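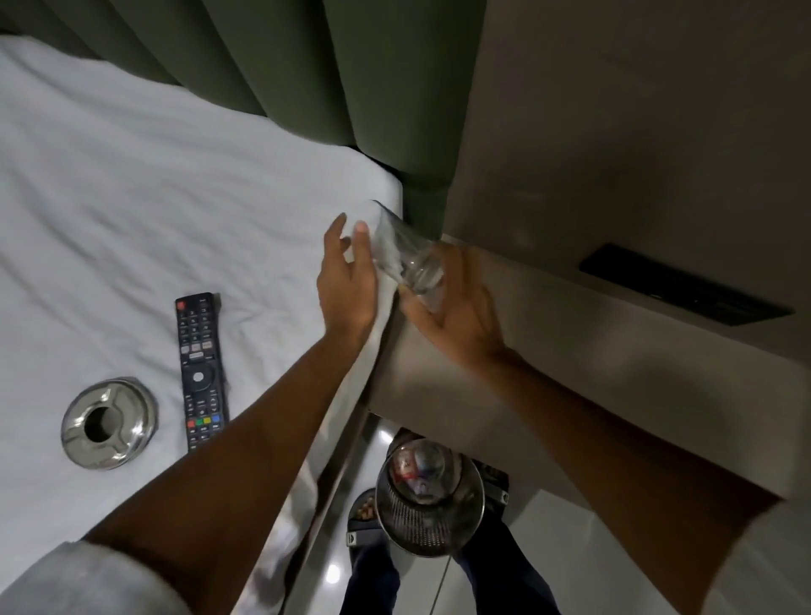

Chapter 7
Keeping a Day Apart: Pilgrimage and the Parish Year

If you grew up in a church of any size, you may remember a morning when everybody got up far too early, packed sandwiches, and climbed onto a bus that smelled faintly of somebody's coffee. You were going to a shrine, or an old mission church, or perhaps just to the next town over, where the bishop was saying Mass outdoors. As a child you probably thought of it as a day out, and it was! But it was also a pilgrimage, one of the oldest habits of religious people anywhere, and this chapter is given over to it.

We will spend most of our time with one modest case, the October walk from Otdale to the chapel at Stinberg. It isn't famous, and you won't find it in the big surveys listed at the end of Chapter 1. I chose it partly because the parish kept good records (a rare kindness to those of us who write textbooks) and partly because its very smallness lets us see how such a thing is put together. The first walk drew 253 people, nearly all of them from the one parish. At its height the walk drew 3000, with families arriving the evening before and sleeping wherever a floor could be found for them, and the Stinberg bakery opening its doors well before dawn.

Between those two figures lies a good deal of history. There was a new road, which made the old footpath unnecessary and, oddly enough, better loved. There was a long disagreement over whether the statue should be carried the whole way or only the last mile – a disagreement that readers who have served on any parish council will find familiar. And there was the arrival of the Himero families, who brought their own hymns with them and sang them at the back of the procession for several years before anyone thought to invite them to the front.

As you read, try to keep hold of two ideas from Chapter 6. The first is the difference between a devotion that is handed down by church authorities and one that grows up among ordinary worshipers. The Otdale walk has been both at different times, and the change from one to the other is easy to miss. The second is the idea of sacred time, the sense that certain days weigh more than others. Pilgrims will often tell you about the place, but listen closely and you'll hear them talking about the date.

Key terms in this chapter: pilgrimage, procession, votive offering, patronal feast, popular devotion.

Before you begin, you may like to turn to page 406, where the Sikder map shows the footpath, the new road, and the stopping places along the way. We start at the first of these, the stone cross outside Otdale.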